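# An open day at Koech, 10th August

Koech sells boxed kitchen gifts, and the invitation promised "a packing line that frees people." I went with Stella Wanyama, who packed for a rival firm for years and wanted to see what the freeing looked like.

Upendo Owino, the shift lead, took us past the hand packers first. They do 100 sets an hour between them, chatting the whole time. The robot cell is next door, behind a door that locks. Its job that afternoon was a wooden mortar and pestle, and a white plastic tray.

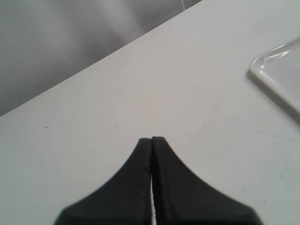
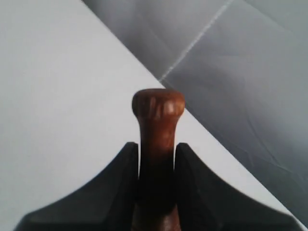
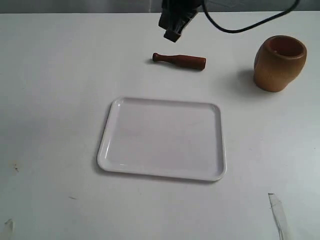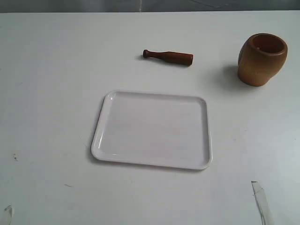

## What we were told, and what I heard

The brochure says the cell, sold by a firm called Trutance, will handle 60 percent of the sets by June. I asked Owino how many it handles now. She said that depends what you call handling. Pieces get laid out for it, and a person stays in the room to step in. That person used to be a packer. She is now a "cell attendant" on the same pay, and she got 20 hours of training, mostly on when to press stop.

Is it easier on the wrists? Yes, and I don't want to wave that away. Two of the hand packers told me they'd swap tomorrow. A third said she'd tried it for a week and asked to come back — it was too quiet, and she had to stand still and watch.

Stella wanted to know what happens to the 40 packers if the brochure is right. The manager, Seija Rissanen, said no jobs would go "as a result of the cell." Stella asked whether that was in writing. It wasn't, but there will be a meeting.

## Getting there

The bus from Senunau stops at the gate. Bring your own lunch, the canteen closes early on open days.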